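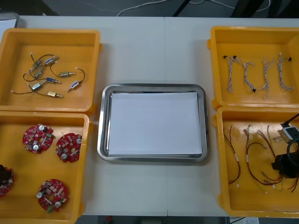
Hillham Component Services sorts, kits and packs small electrical parts for equipment makers and repair shops. Most of the work is done by hand at white benches, from open yellow bins, with one type of part kept to each bin as far as the job allows. Solenoids come to the bench with their lead wires and white connectors attached, and mixed housings are common: tan and blue-labelled units can share a bin until they are separated by part number. Round red circuit boards get a bin of their own. The stainless steel tray in the middle of the bench is lined with white paper, and parts being made up into a kit are laid out on it before they are bagged.

What we do

Our customers send us parts in bulk and a parts list. We return finished kits, labelled and boxed, in the order they will be used. A typical kit holds a board, one or two actuators, fasteners and a printed sheet. We also take in mixed stock from closed workshops and sort it back into usable lots. Parts that can't be identified are returned to the customer in a separate bag with a note — we don't guess at part numbers.

We do not manufacture, and we do not repair boards. Electrical testing is limited to coil resistance and continuity on solenoids, and is quoted separately.

History

The company was started by Steinar Frandsen, who had spent 17 years in the stores department of a pump maker and wanted to run a parts room for other people. The first premises were two rooms behind a tile warehouse. Eusebio Cabello joined to set up the bench procedures and is still responsible for them. The bin and tray layout is his, and it has changed very little. The main revision was the move from cardboard trays to stainless steel, made when cardboard fibres began turning up in connectors.

We now have 18 staff and work from a single floor. Receiving is at the east door and dispatch at the west, so stock crosses the building once.

How a job is handled

Incoming cartons are weighed, opened and checked against the packing slip. Shortages are reported before any work starts. Parts are then decanted into bins and a job card is placed with them. The card lists the part number, the quantity, the customer's revision letter and the initials of whoever opened the carton.

Circuit boards are handled by the rim. Capacitors stand proud of the board and will take a knock if boards are tipped into a bin, so boards are placed in one at a time. Solenoids may be left loose, but plungers are checked for free travel and lead wires are untangled before kitting. A wire is never used to lift the part.

Tray paper is changed at the start of each job and whenever it is marked. Plain white stock is used. Small screws and washers show up well against it, and so does anything that has come off a part.

Finished kits are checked by a second person. If a kit fails the check, the whole batch of 30 is opened and recounted.

Job systems

Stock records are kept in Felum, which prints the job cards and bin labels. Customers with a Felum login can see what we are holding for them and what has been dispatched. Paper copies of job cards are kept for 6 years.

Customers

Our two longest-standing accounts are Ninov, for valve kits, and Skov, for service packs sent out to field technicians. The rest of our work comes from small makers who need a short run packed properly and don't have the bench space. There is no minimum order for kitting. Sorting of mixed stock is charged by the hour, and we will sort a sample carton first so that the cost can be estimated.

Visits and enquiries

Customers are welcome to see their own jobs on the bench by arrangement. Please allow two working days' notice and wear closed shoes. Enquiries about new work should include a parts list, the number of kits and one loose sample of each part if available. Samples are returned with the quote.

The office is closed for stocktake during the last week of October.

Page last revised 11/14/16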